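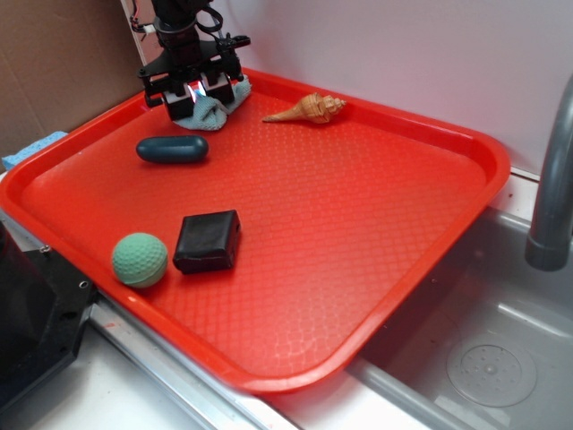
About Pallosdale Catering School

Pallosdale Catering School prepares adults for work in school kitchens, hospital dining rooms and staff restaurants. The school was founded as an evening program with 4 students and one borrowed stove. It now enrolls 918 students a year across two sites, Avenis and Goson.

Our Courses

The Foundation Course runs for 33 weeks and covers food safety, menu planning, basic cooking and dining room service. Students who complete it may continue to the Advanced Course, which adds purchasing, special diets and the running of a kitchen budget. Both courses are offered in the daytime and in the evening. New groups begin in August and January.

Every student completes 100 hours of supervised work in a partner kitchen. Placements are arranged by the school, and students are asked to state their preferred hours and travel distance when they enroll.

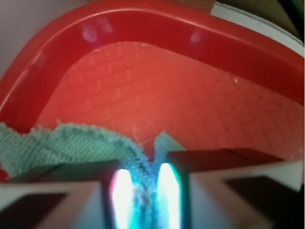
Students at the Avenis site also take part in the daily lunch service, which is open to the public from 11:30 a.m. The menu changes each week and is written by the Advanced Course as part of its graded work. Income from the lunch service goes to the Pan Fund, which helps students with the cost of uniforms, knives and bus fare.

Admissions

Applicants must be at least 18 years of age. No earlier kitchen experience is required for the Foundation Course. Applicants to the Advanced Course who trained elsewhere are invited to a short practical test — normally a soup, a main dish and a written order list.

Governance

The school is an independent nonprofit body overseen by a board, which meets every two months. Annual reports may be read at the front office of either site during opening hours. The office at Goson is closed through the month of July.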